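## 6 Who is the countryside for?

Every few years somebody announces that the village has a future after all. There is a banquet, or a tent with a stage in it, and people who left at eighteen come back to say how much they miss the smell of cut hay. Money is promised. A logo appears on the bus shelter.

This chapter asks you to be slow to clap. Rural revival is a real aim, and some of the people chasing it do good work, but the word covers so many different things that it can hide a failure as easily as a success. A village with three new guest houses and no school may be called revived. So may one where the farms are doing well and the young still leave every September.

We begin with Sterkden, a hill parish that will come up again in Chapters 7 and 9. When the Bornlow scheme started there, the parish had 1,206 residents. The scheme paid for old farmhouses to be done up: roofs first, then drains, kitchens and bathrooms. The idea was that better houses would bring families back.
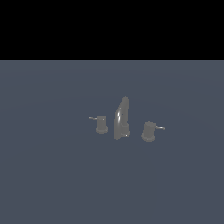

*Fig. 6.1 Three-piece faucet set: a central spout with a handle valve on each side.*

Did they? The scheme's own report says 60 houses were finished and calls this "a return to life". Read it again and you will see that it counts houses. It does not say who sleeps in them, or for how many nights of the year. Hye-jin Shim, who walked the parish with a notebook one winter, found lights on in 23. The rest were shut up until spring, and several had key boxes by the door.

A winter walk is not a census, and Shim says so herself. Some people go to bed early. Some were perhaps away for a week. But her method, rough as it is, at least asks the right question, and the official one doesn't. Keep the difference in mind when you meet the tables in section 6.3, which were drawn up by the people who spent the money.

There is a second problem, and it is harder to see. When outside buyers arrive, the price of every house goes up, including the ones nobody has touched. Seo-ah Seo rented a cottage near the Sterkden mill and kept goats on the common. Her rent doubled in two years. She now lives in Zerkumgate, in a flat, and drives back up the valley to milk. On paper the parish has lost a tenant and gained an owner, so the total stays the same. The goats don't appear in the figures at all.

People who defend the scheme have an answer to this, and you should hear it at full strength. Without the buyers, they say, the roofs would have fallen in. An empty house in good repair can be lived in one day, and a ruin can't. Builders and plumbers had steady work for the first time since the quarry shut – some of them local, though the report is vague on how many. The shop stayed open through two winters when it had been expected to close.

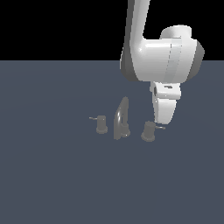
Bok-nam Ok thinks we are too hard on the newcomers. They buy bread, she told us, and they turn up when the lane floods, and her own cousins in the city have done neither since they sold their share of the orchard. She would like a textbook that asked why the cousins went.

It is a fair complaint, and section 6.2 tries to meet it. The usual story of why people leave is about wages. Wages matter, but look also at the bus, the clinic, and who gets the land when the old farmer dies. In Sterkden it was common for one child to take the whole farm and for the others to be given a little money and wished luck.

Before you go on, find a report on a rural scheme near where you live. Write down what it counts. Then write down two things it leaves out, and who might know the answers. Keep the page; you will need it for the exercise at the end of 6.4.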